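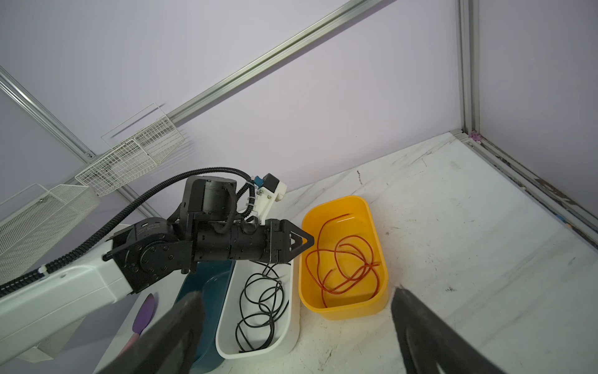

A reply to my last thread wants to know why anyone should care what day the e-waste drop-off is open, just put it in the trash like everybody else. OK. Thread.

Background for people who don't live in Zillutton. We had a drop-off at Plorkside, open all week, you pulled up and left your dead printer, cords, phone chargers, whatever. Free. Since October it's 2 mornings a month and you need a slot.

The slots fill up the same night they open. I've missed it twice. Have a box of junk in my trunk that has been to the grocery store more than I have

Bonasov runs the hauling now. Their letter says the old site took in 3,570 carloads the year before the change and that the new setup is "right sized." Their flyer from this month says 1,410 for the first five months. So people still want it?? With two mornings?? 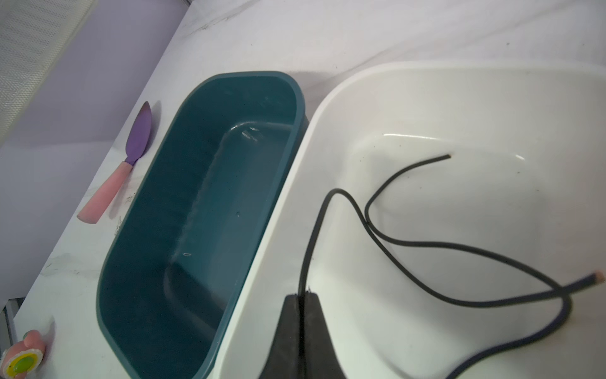

and that's only the ones who got a slot. The rest is in closets or in the regular bin. I walked past the dumpster behind my building last night and there was a whole stereo in it, speakers too.

Cords are the part that bugs me most. There's copper in there. A scrap yard will pay for it, not much, but they'll pay. Meanwhile the city pays to bury it. Explain that to me like I'm five

Also – small thing – the sign at the Plorkside gate still has the old hours on it. Watched three cars turn around while I was sitting there. One guy got out and read the whole sign again.

What I'd like, in order of how likely it is:
fix the sign
a bin for cords and chargers at the Palaniappan branch library, they already take batteries
one evening a month for people who work mornings
walk-ups if the lot is empty, which it was when I drove by

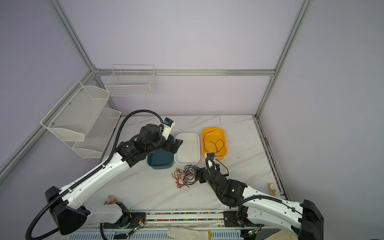 None of this is expensive. The library one is a bin. I asked at the desk and was told they'd be fine with it if somebody else empties it, so that's a phone call between two departments that share a parking lot.

If you're cleaning out before then: tape the ends of loose batteries, take them out of toys, wipe your old phone. Keep the cords apart from the rest if you can stand to, the scrap places ask for that. And check the cord isn't one you still need, I threw out the one for my own scanner lol 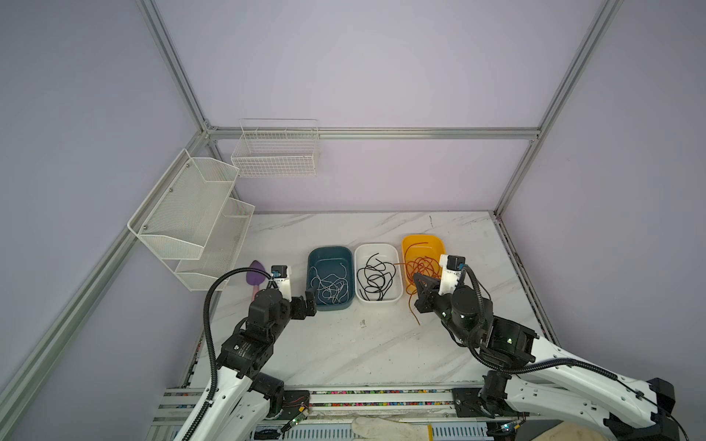
Someone just wrote that the county site takes cords with no slot, you only have to show a bill with your adress on it. Did not know that! It's a long drive for me but passing it on.

Comments on the hauling contract are open until Mar 26, 2019. The form is on the city page under "Solid Waste," scroll way down. Takes two minutes. Mention the sign please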